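Questions I get asked a lot

Who's behind Stunari?
Just me, Naheed Satti. I started it from a spare room in Ollville after nine years of writing survey reports for other people. I do small market research jobs for shops, clubs and food makers who can't stretch to a big agency.

What do I get for my money?
A plain report you can read over a cup of tea, plus the full spreadsheet if you want to dig about in it yourself. I'll ring you to go through it too – that's usually the best bit, as far as I'm concerned!

How many people do you ask?
It depends what you want to know. The Saarela bakery survey had 376 replies, which was plenty for a town that size. My biggest so far was for Plastton, with 3,692 (I didn't see much daylight that March).

Can you do it cheaper with fewer people?
Sometimes. I once did a set of phone chats with only 79 customers and we learned loads from it. I wouldn't split a group that small by age or postcode, though.

Do you sell anyone's details on?
No. Names and emails are kept apart from the answers and I delete them when the job's finished.

Can I write my own questions?
Please do, send me a rough list and I'll tidy up the wording. Leading questions are the usual trouble, and I've written a few shockers myself.

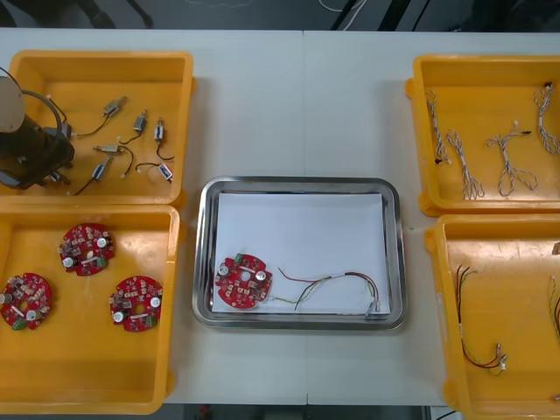 One client wrote back that she'd wanted to ask "How much do you love our new range?" and was a bit put out when I changed it, but the answers she got were far more use to her when it came to ordering stock.

How long does it take?
Four weeks for most jobs, six if we're posting paper forms.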